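The Cat Sitter of Trundmont

I told Josefien Nijs I'd watch her cat for 15 days because I thought cats were basically houseplants with feet. Then she handed me the binder.

"Kramer gets wet food at six," she said, "and please don't let him see you open the can." I laughed. She didn't!

So the first night I opened the can in the bathroom with the fan running, feeling like a burglar, and when I came out Kramer was sitting in the hall with his tail wrapped around his feet. He looked at the dish. He looked at me. Then he went and lay down behind the dryer until morning. 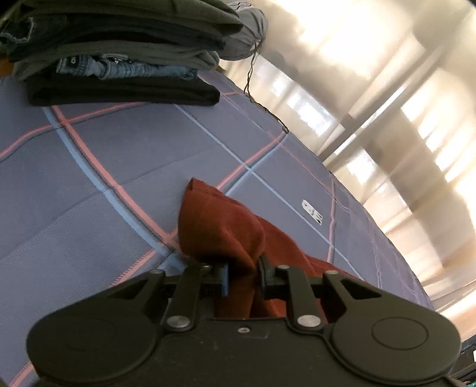
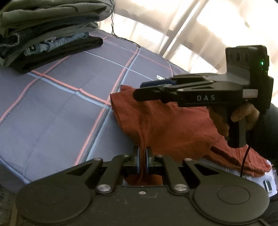
By day three I'd called Luuk Koster downstairs, who has raised more cats than I've had haircuts. He came up in his slippers, sniffed the dish, and asked which flavor I'd bought.

"Salmon," I said.

"He's a turkey cat. Everybody in Trundmont knows that."

Well, I didn't! I walked all the way to the shop on Plemitden Street in the December slush and bought 6 cans of turkey, and Kramer ate the first one so fast he hiccuped. That night he climbed onto my chest (he is not a small animal) and fell asleep with one paw on my chin.

Josefien called from Sodisham the next morning to ask if he missed her.

"Terribly," I said, and scratched him under the collar.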